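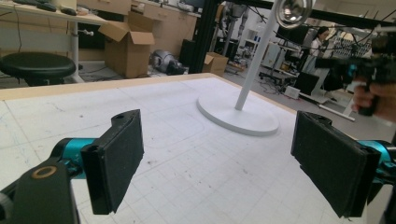 FOR IMMEDIATE RELEASE

Kandgate Issues Revised Edition of Stilach Hymn Tune Index

BORNLEY, March 22, 2026. Kandgate, a publisher of reference works for church musicians, today released the second edition of the Stilach Index, a catalog of congregational tunes and contemporary worship songs arranged by meter, key, vocal range and scripture reference. The edition is available in print and as a searchable file.

The index contains 483 entries, of which 63 are new. Most of the additions are songs written for band-led worship, a category the first edition did not cover. Each new entry has been assigned a range, a suggested congregational key and, where the text permits, a metrical pattern. Songs with irregular verses are marked "Irr." and carry a syllable count for each verse.

"Users of the first edition asked for two things, lower keys and better scripture references," said Javiera Paredes, editor of the index. "The keys were fairly easy to deal with. The references took most of the editing time, as many recent songs paraphrase a passage without quoting it, and we had to decide how close a paraphrase needed to be before we listed it."

The editors settled on three grades of reference. Grade A denotes direct quotation or close metrical setting. Grade B denotes sustained paraphrase of an identifiable passage. Grade C denotes a passing allusion of one line or less. Grade C references are printed in the main entry but are left out of the scripture index at the back of the volume. In the searchable file they can be switched on or off.

Changes to the key recommendations apply to the whole catalog. The first edition gave the key in which a tune was most often published. The second edition gives that key together with a congregational key, defined as the highest key in which the melody does not rise above D5. Where the two are the same, only one is printed. Tunes with a range wider than an octave and a fourth carry a dagger.

Cross-references between tune names have also been revised. Tunes known under more than one name now appear under the older name, with a pointer from each later one. Entries for texts commonly sung to several tunes list the tunes alphabetically and state no preference.

Page proofs were checked in February by Harries, a music engraving and proofreading firm. Corrections received after that date will be included in a supplement, which registered owners of either edition may download without charge.

The Stilach Index does not reproduce lyrics or notation and does not grant permission to copy or perform any song. Churches should continue to consult their own licenses.

Availability

The print volume is spiral bound and lies flat on a music stand or organ desk. The searchable file is supplied in spreadsheet and plain text formats. Owners of the first edition may buy the file separately. Orders are accepted through Kandgate and through church music retailers.

About Kandgate

Kandgate publishes indexes, lectionary planners and service music guides for choir directors, organists and worship leaders. Its offices are in Bornley.

Press contact: Javiera Paredes, Editorial Department, Kandgate, Bornley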